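Please Let Me Get Lost in Your Game Again

By Ayanda Kruger
13/10/2025

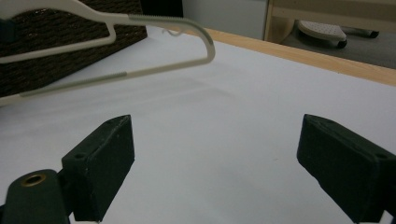

I finished Warkier last month, and I did not enjoy the last ten hours of it. The game is beautiful and the music is better than anything I heard this year. But a small gold marker was always on the screen, telling me where to walk, and after some time I noticed that I was looking only at the marker. I could not describe the city of Nirkis to you, although I crossed it many times. A marker like this is a little gold-colored ring with a dark center, and once such a thing is in the corner of your view, your eye goes to it before it goes to anything else. I think many designers know this and use it on purpose, and I would like to ask them to use it less.

When I was learning English, I played an old adventure called Willside with a dictionary on my knees. The people in that game gave directions with words. One man told me to follow the river until the mill and then go up to the left. I did not know the word "mill." I looked it up, I went outside the village, and I found it. Even now I remember the shape of that hill. Part of my English came from there, so perhaps I am not a neutral judge.

Of course I understand the other side. People have jobs and children. A person who plays for one hour in the evening does not want to spend this hour walking in a circle in a swamp. Some players also cannot read long text easily, or they have trouble remembering a direction that was given two days ago. For them the marker is a real help and it should stay. My complaint is about games which are built so that the marker is the only way.

Warkier does let you turn it off. I tried. The first task after I did this was "Bring the letter to Van der Merwe." Where does Van der Merwe live? The woman who gave me the letter did not say. The journal did not say. There was no sign on any street and no neighbor to ask. I knocked on doors for 40 minutes, and then I turned the marker on again and found that he was in a boat. An option like this one exists only on the menu. The writers did not write one sentence to support it.

The game has 754 side tasks, if I believe the counter in my journal, and I completed 423 of them. I can tell you the story of maybe 5. I would gladly exchange all the others for a smaller number where somebody explains to me how to reach the place, and where I can make a mistake and arrive at a different place which is also interesting.

The studio has promised a large update in December, with new regions and new weapons. I would be happier with new dialogue in the old regions. Let the ferryman mention the red roof. Let the guard say that the road behind the market is shorter, and let him be wrong sometimes.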